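Wustus Grasp Policy Kit – research edition

Policy weights plus the training set behind them. For labs doing household manipulation – utensils, bowls, drawers, open shelves. Trained on 2,735 teleoperated episodes, 1,894 of them with a hand-held tool in the gripper. Works with most six-axis arms, see compatability list.

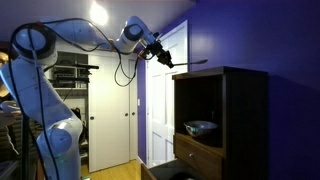

M. Coelho, methods lead, Breswood

Long thin tools were the weak spot in the last release. New wrist-angle loss helps alot – drops down by around 20 percent in our own trials, cabinet-height reaches included. Low drawers still shaky. Hunia loader supported, 10 Hz minimum. Next weights in February.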